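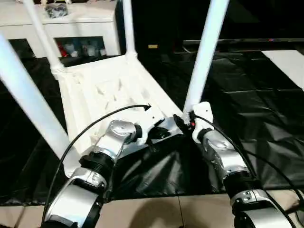 The chair on its back, with Sang's two arms reaching for it.

Search stories Go

The Left Hand of Sang

Nafula Mfaume came to Tovville in March to look after one machine. It was called Sang, and it had two arms and a thick folder of notes from the technician before her, Mr. Tripathi. His handwriting was small and went around the corners of the page.

"Left hand lets go," he had written on page 15. On page 60 he had written it again, with a line under it.

She read the folder for two evenings. Then she spread the black sheet over the tiles, as he had always done, and let Sang begin. 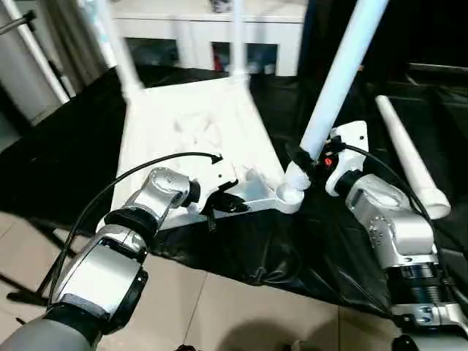 The right hand on the tube, the left hand on the frame.

The right arm was patient. It held the long white tube like an old man holds a fishing rod. The left arm had only to keep the frame still, and for a while it did. Another tube lay on the sheet and waited for its turn.

Then the left hand let go. It was a very small sound. Nafula pressed the stop button and sat down on the floor.

She had already changed the cable at the wrist. She had set the grip force to 70, then to 81, and the hand became stronger but did not become more sure. Esther Nyaga telephoned from Prodora to ask if they should send a new arm.

"Please wait one day," said Nafula.

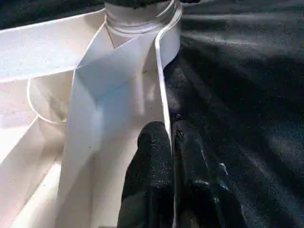 A hand is the part of the machine that touches the world, and Nafula had looked at every other part first. She felt ashamed of this. Now she brought the lamp and bent down close. The pads of the two fingers were dark and rough like cloth, and all over them were small light flecks, which shone when she moved the lamp. She thought of her mother, who wiped her hands on her apron before she picked up a glass.

She took a soft brush from her bag. She cleaned the first finger, turned the lamp, and cleaned it again - slowly, from the top down. The second finger was wider and took longer.

When she had finished, she opened the folder after the last page of Mr. Tripathi and wrote the date, 28 June 2019. Under it she wrote, "Brush the fingers." Then she stood up and put her thumb on the start button.

Contact Li-hua Mok, editor | © Fludent Stories | Back to top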